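New speaking and reasoning course opens to all first years at Carkbridge

First-year students at Carkbridge College can now pick up a course in public speaking and reasoning no matter what they're studying, and the response so far has been terrific. Enrolments opened on Wednesday morning and both evening groups were full before dinner time.

Until now the course was kept for students in the humanities program. Opening it up means nursing, trades, business and science students will sit side by side, and that mix is what has the teaching staff so excited. A future electrician and a future historian don't build a case the same way, and hearing the two go at the same question should be great fun (and a real workout for everyone in the room).

Classes run for two hours a week at the Lustville campus, with a second stream at Cunmont for students who live out that way. There's no final exam. Marks come from short talks, a written case and a group debate on a local question chosen by the class. Last year's favourite was whether Huerta should close its main street to cars on market days, and the debate got so lively that it ran well past the bell!

Students also learn to take apart the claims they meet every day, from council flyers to the wording on things in the cupboard at home.

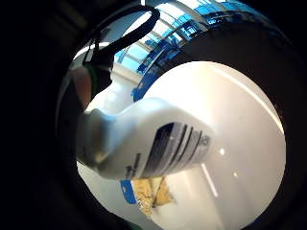
A white plastic bottle with a striped label band.

The early weeks are gentle. Everyone starts by explaining something they know well to a partner, then works up to speaking in front of a small group, and nobody is asked to face the whole class until they've had plenty of practice. Shy students are very welcome, and plenty of them have gone on to join the college debating club.

The library has pitched in too, setting aside a quiet room at Lustville where students can rehearse and record themselves. It can be booked at the front desk or through the student centre.

The course is listed in the handbook as Speaking and Reasoning, course number 1136. Places are still open in the daytime groups at both campuses, and students who missed out on an evening spot can put their names on the waiting list. For help with enrolment, call the student centre on extension 3061.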